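# Chapter 2: Where Did I Put It? Storage and the Price of Looking

Every household runs a warehouse. Most run it badly, and the staff are related to one another, so firing anyone is awkward.

Consider the town of Clundberg, where a retired bookkeeper named Helmut Weidemann decided one October to list everything he owned. He stopped at 2,714 items, having reached the second shelf of the garage. His list included 12 can openers. He had bought the latest one a week earlier, after a long search for the others.

Weidemann's can openers bring us to the first idea in this chapter. The **holding cost** of an object is what you pay to keep it: the space it fills, the dusting, the insurance, the arguments. The **search cost** is what you pay to find it again. Beginners worry about the first and are ruined by the second. A can opener takes up almost no room, but twenty minutes of looking for it, with soup waiting, is expensive by any measure.

The two costs pull against each other. Pile everything into one deep closet and you save floor space, at the price of an expedition each time you want a scarf. Give every scarf its own hook and you will find it at once, though you may have to sleep in the hall. The furniture maker Van den Broek built its early catalog on this quarrel, selling shallow drawers to people who had been buried by deep ones.
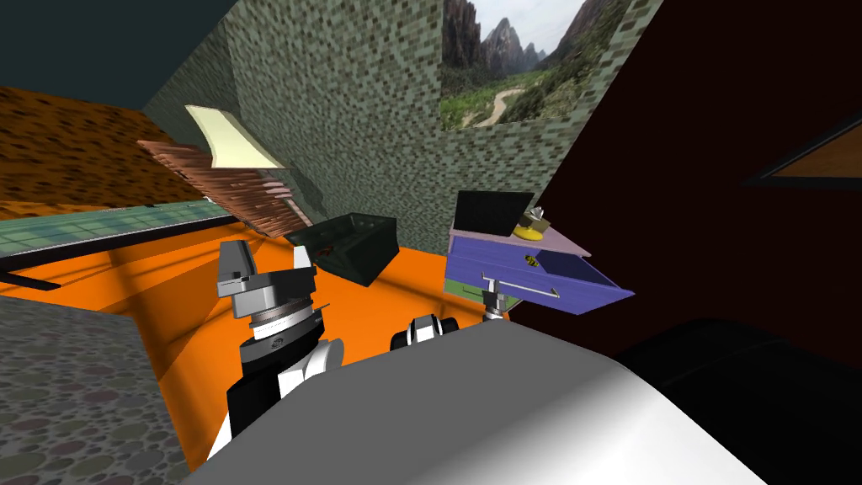
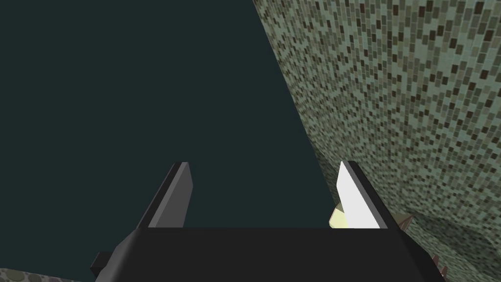
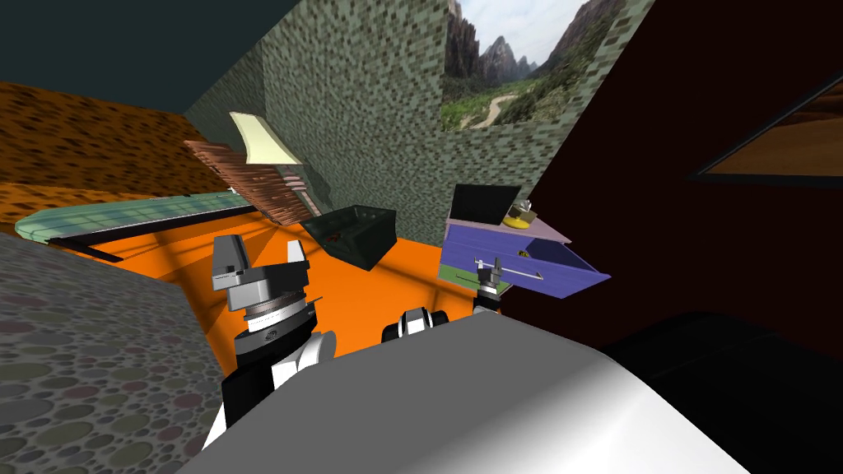
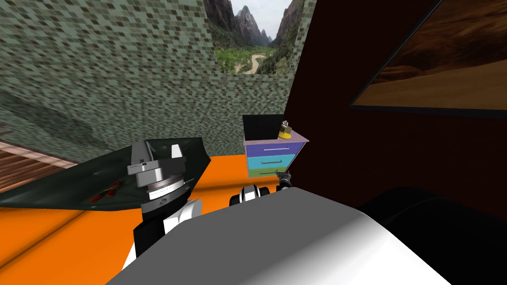

A drawer is a compromise with a handle. It hides its contents, so it raises search costs, but it also puts a limit on how much can be hidden in one place. The limit is generous. Anyone who doubts this should examine the kitchen drawer nearest the telephone, if there is still a telephone.

In Section 2 we will follow a moving company from Ornden as it packs a family of five, and learn why boxes marked "Misc." are opened last or never. Before reading on, choose one drawer at home and write down what you believe is in it. Then open it and write a second list. Keep both, preferably somewhere you can find them.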